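Hurkgate workshop notebook, August 21, 2002
Big table, blue cloth, folding

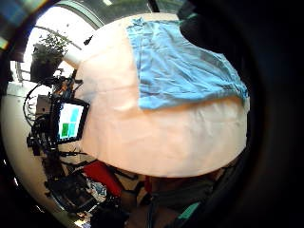

Blue cloth on the covered table, window side at the back.

OK, so I finally got a proper stretch at the big table and I'm writing it up before I lose the thread (my February notes on the same subject are two lines and a coffee ring, no use to anybody).

The pale cover stays on, I've decided. Light blue on that pinkish white is so much easier on the eyes than blue on the old gray felt, and you can pick out every wrinkle. The cover itself has faint creases and a fold line across the middle which I keep meaning to iron out. Then again I've started using that line to square things up, so maybe leave it alone? Úna Ní Bhriain wants it gone. We'll see who gets to the iron first!

The cloth is from the Talpur bundle, the soft one. I did 10 folds with it this morning, in half and then in half again, and the lower edge is a pain every single time. It's ragged, so there's no clean line to match up, and if you go by that edge the whole thing ends up skewed. Going by the opposite edge worked better. The last 3 were decent, corners nearly on top of each other, and I was stupidly pleased with myself.

Things that bugged me:

The wrinkles run on the diagonal and smoothing with a flat palm just pushes them along. Pulling gently from two corners does more.

When the cloth sits up against the rim it bunches and a little bit of blue pokes up there. Start nearer the middle of the table. I wrote this down last time too and then didn't do it.

Light was lovely, lots of day coming in the window past the plant. By late afternoon it goes yellow and I can't judge the blue any more, so mornings for anything to do with color.

Cables along the left edge are still a nest. I'd like them tied back before we bring the Pliddale sheets over, those are 80 inches long and they'll snag on everything.

Still to do: hem one Talpur cloth and try it against a ragged one, same folds. Ask Úna if the Grillodico towels ever came. Find the good scissors, they were in the drawer under the

(found them, coat pocket)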